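Notebook, dye kitchen
2 March 2024

Okay, the walnut vat. I know I said I was done with walnut after the February batch, but Zamfira Matei turned up with a sack of hulls from the Olteanu place and they were already going black and juicy, so it was use them or compost them. Into the big pot they went!

What I did, while I still remember it. Hulls broken up with a mallet (wear the old apron, the stains never come out) and left to soak overnight in rainwater. This morning I simmered them for two hours with the lid on, then let it all cool down before straining through the curtain fabric. The liquid was like strong coffee, much darker than last time. I think last time I boiled it too hard and too fast, and the color went flat and a bit grayish on the wool. Keeping it at a lazy simmer seems to be kinder. I'm only guessing though, the hulls are from a different tree as well, so who knows which of the two did it.

Yarn is the Kustance two-ply, the undyed one, 80 grams to a skein. I wound it into smaller hanks and tied each one in four places with cotton, loosely, in a figure eight. Last month I tied them too tight and got those little pale bands everywhere. Anca Anghel liked the bands and wants me to do it on purpose for her next shawl, so if anyone is dyeing for Anca, tie tight! Everyone else, please don't.

No mordant on most of it. Walnut will grab wool all by itself, which is half of why I love it. I did put two hanks through alum first, to compare, and those are marked with a double knot in the tie. The plain ones have a single knot. If you find a hank with no knot at all it's from the onion skin pot and got in by mistake, put it back please.

Now the color. Wet, the plain hanks were a deep chocolate and the alum ones a shade warmer, more like a conker. I got very excited and wrote "BEST BROWN EVER" on the pot label, and then of course they dried lighter, the way they always do. Still a good brown, maybe a milk chocolate, with a golden bit to it in daylight. Under the bulb in the kitchen it goes quite dull, so I've stopped judging anything in there. From now on I carry the samples out to the white table before I say a word about them, and I'd ask the rest of you to do the same – we've had too many arguments about whether a thing is brown or olive that were only about the bulb.
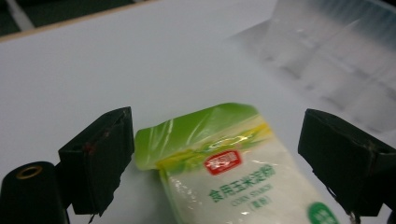 Second dip

Half of the plain hanks went back in for another go at lunchtime. I warmed the bath up again slowly with the wool already in it, so as not to shock it, and left it to sit off the heat. The difference after the second dip was bigger than I expected. It's a proper dark brown now, even after a squeeze and a few hours on the rack, and it's more even too. One hank has a paler patch where it was floating above the liquid. My own fault, I went to answer the phone and forgot to push it under. I'll use that one for tassels.

I also tried a spoonful of iron water in a small jar with a few loose strands, out of curiosity. Wow, it turns fast. A couple of minutes and it was nearly black, with a sort of purple look at the edges. Handle felt a little rough afterward, so I would go very easy on the iron for anything worn next to the neck. Strands are taped in the back of this book, next to the madder ones.

Rinsing took forever. I counted 11 changes of water before it ran anything close to clear, and even then there was a bit of tea color left. Zamfira says her aunt used to dry the wool first and rinse it a week later, and that far less color came off. I'm going to try that with the last of the plain hanks, so the ones hanging by the window are NOT rinsed yet. Don't wash them, don't let them touch anything pale, and don't put them in the Misivmont order by accident, however pretty they look.

Misivmont, by the way, want the brown for their cushion kits, and they'd like it to match from one lot to the next. I told them natural walnut won't do that, not exactly. They seemed fine with it once I'd sent a few snippets. I've said I would hold back a reference hank from every pot, with the date and the number of dips on the tag. Can we all stick to this? I know we started doing it for the indigo and then it sort of fizzled out.

Leftovers and things to do

There's roughly a third of the bath left. It's in the lidded bucket by the back door with a splash of vinegar in it, and I'd like to see how long it keeps before it grows fur. The spent hulls are drying on newspaper. Anca thinks you can get a second extraction out of them, a weaker one, good for a beige. Worth a try on the scrap fleece.

Need: more cotton string, new rubber gloves (size medium, the big ones slide off and fill up), and a decent thermometer. The old one says the same thing whether it's in the pot or on the shelf. I'll ask at Cledberg when I pick up the alum.

Also my hands are brown up to the wrist. Gloves had a hole. Lemon did nothing.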